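The hedgehogs are awake

Posted 6 April 2021 by Paraskevi Tsolakis

Print this page | E-mail this to a friend

Last night I heard the small noise under the hedge again, like somebody eating dry toast. I took the flashlight with the red glass and waited on the kitchen step for 28 minutes, and there she was. I think it is Felora, the female who slept behind our shed, but I cannot be sure before I put her on the scale.
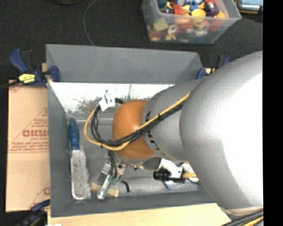
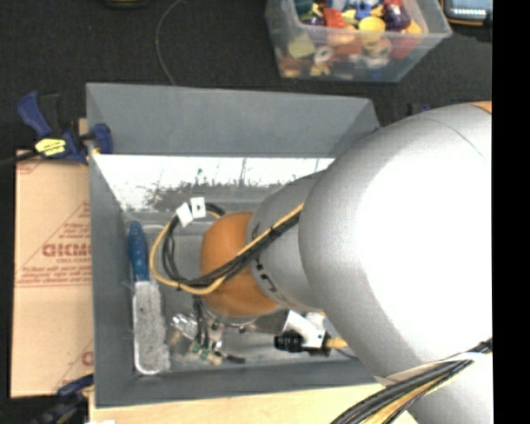 For new readers: I keep a small feeding place for wild hedgehogs in my yard, and I write down who comes. I am not a vet. When an animal is sick I drive it to the rescue station in Zirkitz, which is 22 kilometers from my house, and they do the real work.

The spring is a hard time for them. They wake up thin and the beetles are still few. I put out dry cat food with chicken (no fish, mine do not like it) and a flat dish of water. Please, no milk! My grandmother gave milk to every hedgehog, with all her love, and it made them ill. I have this conversation with my neighbor each year and I will have it again in June.

Fawzy, the old male with the torn ear, did not come yet. In the fall he was almost 70 dekagrams, as we say at home, so 700 grams, and this is a good weight to go to sleep with. I am a little worried but he was late last year also.

The other thing I wanted to ask you is about the fences. On our street two families have put new ones, closed down to the ground – very pretty, but a hedgehog cannot pass. I wrote a letter to both. One family has already cut a hole at the bottom, and their son painted a small door around it. The other did not answer. I will try again with a cake.

If you live near Fleltano and have an old wooden crate for a nest box, write to me. I still need 2 before the babies come.

Comments (3)

marit_b: We cut our hole last summer and had a visitor the same week. Good luck with the cake!

Oldgardener: Do the cats not eat the food?

Paraskevi: They try. I put a brick before the entrance, so the hedgehog goes around it and the cat gives up.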